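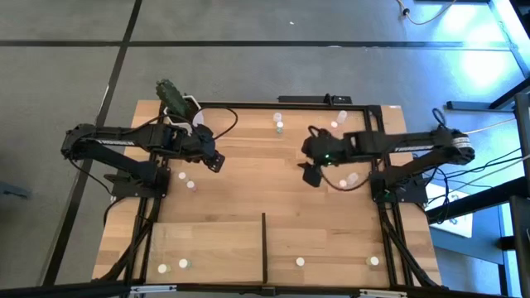
The butcher-block bench with its small containers and the cactus in the white pot.

Open day at Gadix, Drirnbridge
Friday, July 12, 2019

I had driven past the Gadix building plenty of times without knowing what went on in it. It sits on the old Mottram road, behind the tire shop, and the sign is small. When the local paper listed an open day I signed up for the afternoon visit. There were 15 of us in the group, mostly people from town and a few students who had come over from Plotley on the bus.

We met in the front hall, signed in and got a sticker to wear. The building is older than it looks from the road. A stone over the side door has 1722 cut into it, left from the mill that stood on the site, and the back wall of the storeroom is still the mill wall. The rest was put up later and has been changed many times. The floors are level now, but you go up and down a lot of short ramps to get from one part to the next.

The first stop was the storeroom. Shelves run up to the ceiling and everything is kept by size, with the smallest jars at the bottom. Our guide said that was done after a shelf of small ones came down a few years ago. She passed a few empty vials around so we could try the caps. Some turn and some snap. I found the snap kind hard to open with one hand.

Next came the workroom, and I spent most of my time there. I liked the bench best. The top is made of strips of wood glued side by side, some tan, some the color of honey and some a good deal browner. I have been planning a kitchen counter in the same style, so I asked how they look after it. They wipe it down at the end of each day and oil it every November, when the workroom closes for a week. They have never sanded it.

The small containers were set out on it in pairs, six pairs in all, mostly near the edges with the middle of the wood left clear. Several people asked what was in them. The guide said the day's set changes and she had not been there when it was put out, so we did not get an answer. A man behind me asked if the pairs had to match. She said a pair is two things that get handled together, and they can be different sizes.

The cactus in the back corner got more questions than anything else. It is dark green and bumpy, and it leans out of its white pot past the back of the bench. It has been at Gadix for 23 years and has moved rooms 4 times. It gets water once a month.

After the workroom we saw the packing area, which was not running that day. There was a table of cardboard inserts that you could fold yourself, and the children in the group stayed there until they were called away. Coffee and lemon cake were served in the break room at the end.

The tour took a little over an hour. It is free, but you have to book. Parking is in the lot behind the tire shop, and the entrance is on the far side of the building, so allow a few minutes to walk around. Closed shoes are required. The ramps are fine for a stroller, though the storeroom aisle is narrow and one family had to leave theirs in the hall. The next open day is planned for the spring.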